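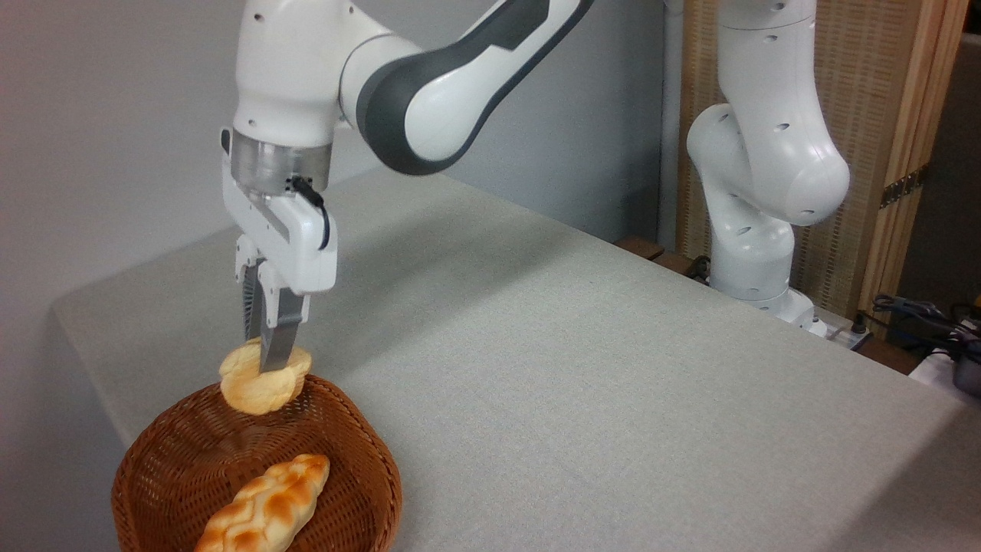 Bread handling at the Lenderdale workshop: a bun held over the wicker basket.

About Skomberg

Skomberg records manual tasks for robot arms. Customers send us a task, usually a picking, placing or packing job, and we return a set of demonstrations that their own engineers can train on. We do not build arms and we do not sell trained models.

How we work

Each task is shown in one of two ways. In hand guiding, the operator holds the arm and moves it through the job. In remote control, the operator sits apart from the table and drives the arm with a hand controller. Remote control is the default for food and other soft goods, where grip width has to be set with care.

A standard order is 600 demonstrations of one task. Failed attempts are kept, marked as failed and delivered in a separate folder. Start positions are changed between runs according to a written plan agreed with the customer.

Where we are

Our 14 operators work at Lenderdale, in two shifts. New operators train for 34 hours before their recordings are accepted. Software for playback and checking is written by our partner firm, Zidberg.

Enquiries should state the arm model, the gripper and the objects to be handled.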